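Rulum Home Help > Furniture & Decor > Bedroom

Round nightstand with a raised lip - keep it or swap it?

Posted by fleltinico_fan
August, 9:40 pm

Hi all! I'm fixing up the spare bedroom at my mother-in-law's place (she rents it out to visiting nurses, mostly, and they tend to stay a couple of weeks) and I'm stuck on the bedside table. The one I'm considering is round, light oak look, with a lip that runs all the way around the top and a shelf underneath. It would go in the corner between the bed and a white wall.

I like it a lot in the store. What worries me is that she insists on keeping a desk phone in there - the cell signal at her house is terrible - and the phone is a rectangle and the table is a circle, and I can't picture how much room you'd have left for a glass of water and a book. Also the outlet plate and the phone plate are on the wall right behind where the table goes, so there will be cords no matter what I do. Would a square one be smarter? And does that lip drive anyone crazy when they dust? I have 2 rooms to do, so if I get this wrong I get it wrong twice.

Posted by Mallance

square. always square in a corner. you lose all the space behind a round one and stuff falls down there. I fished 700 things out from behind mine before I gave it to my sister. (ok it was mostly socks)

Posted by zheng_street_guesthouse

I'm going to disagree with the square crowd, at least for a guest room. I put round tables in all my rooms a few years back and I'd buy them again. People get up in the dark in a room they don't know, and a corner at thigh height hurts! I used to hear about it at breakfast.

For the phone, get one of the slim ones with the handset lying alongside the keypad, and push it toward the back and over to one side. Don't center it. Once it's back there you still have the whole front half for the water glass and the book and the reading glasses and whatever else comes out of people's pockets. My tops are just over 12 inches from the middle to the lip on the big ones and I've never had a guest say there wasn't room.

The lip is fine. Yes, crumbs collect along it, and you have to run a damp cloth around the inside edge with your finger, but pens and earrings stay put and I'll take that trade. The lower shelf is more useful than it looks in the store too, so don't skip it. I keep small things down there that I don't want taking up the top.

Cords - this is where I'd spend my time. That gap you get behind a round table in a corner is handy, cords can hang down in it without being pinched. Coiled phone cord is bulky, so let it go up the wall behind the phone if your plate is higher than the table, and don't try to squash it down flat. Mine run like that and after a week I stopped noticing them. If it bothers her, a stick-on clip painted the wall color will hold the straight part of the cable. Leave enough slack that someone can pick up the handset lying down.

One more thing, leave the label on the phone blank or write the house number on it, but do decide. I meant to do mine and never have. 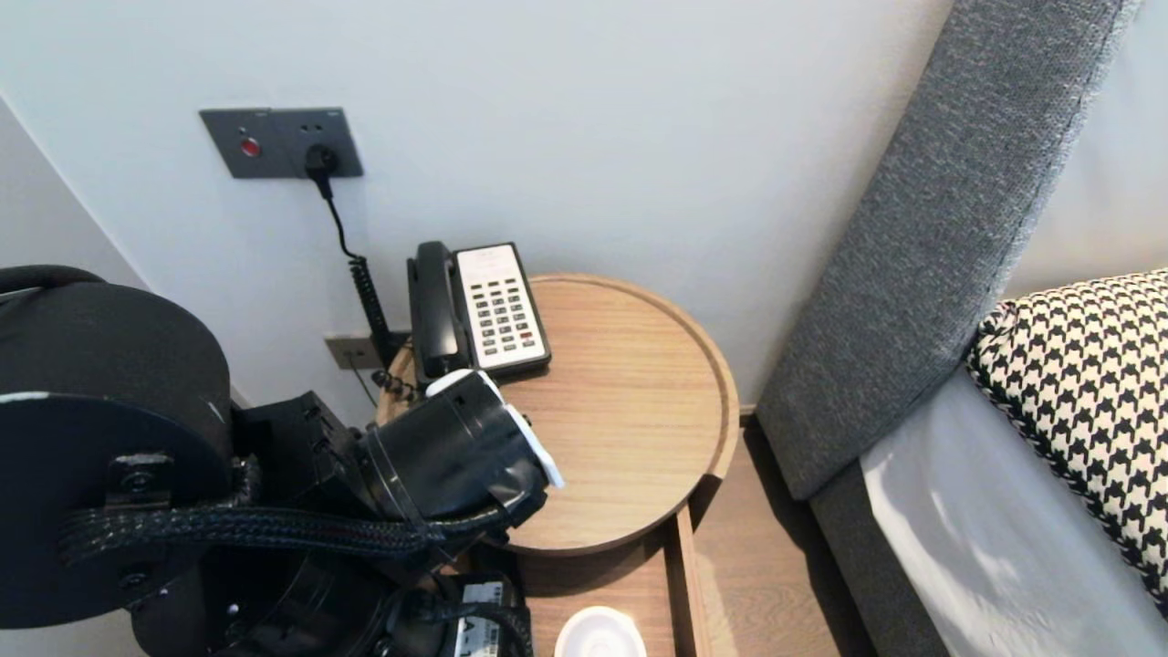

Round oak-look table with the desk phone at the back left, cord going up to the wall plate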